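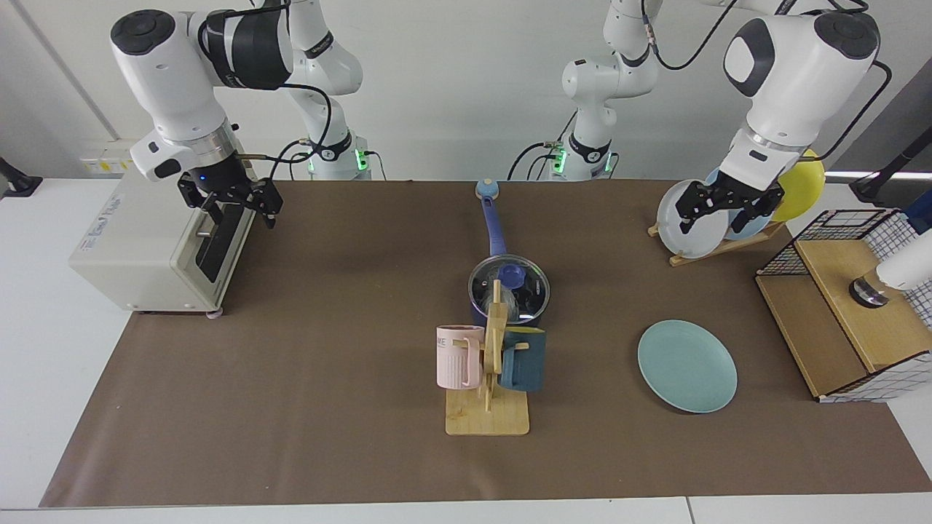 Kapitel 7
Arbeiten im Haushalt: Wie weit sind die Maschinen?

Eine Küche aufzuräumen gilt unter Menschen als einfache Arbeit. Für eine Maschine besteht sie aus vielen Einzelaufgaben, die sich schlecht miteinander verrechnen lassen. Einen Teller am Rand zu fassen verlangt andere Bewegungen als das Halten eines Deckels am Knauf.

In der Fertigung liegt jedes Teil an einem bekannten Ort. Im Haushalt stehen Topf, Tassen und Teller jeden Tag etwas anders. Glas spiegelt, dunkle Flächen geben der Kamera wenig Kontrast, und ein flach liegender Teller bietet kaum eine Kante zum Greifen.

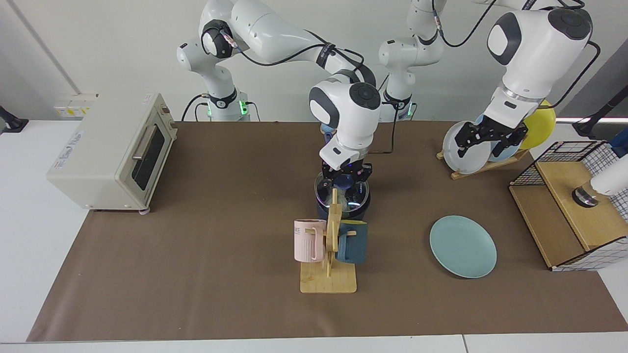 Mit zwei Armen lassen sich solche Aufgaben aufteilen, doch beide müssen sich denselben Raum teilen. Im Versuch Trullalura, den die Firma Prakevis auswertete, gelangen von 132 Griffen an Geschirr etwa 80. Ein Mensch hätte vermutlich keinen verfehlt. Als Haushaltshilfe taugt ein solches System noch nicht, für einzelne Handgriffe an einem festen Platz dagegen schon.

Abschnitt 7.1 behandelt zunächst das Greifen starrer Gegenstände.

© Verlag Zaton · Kontakt · Nach oben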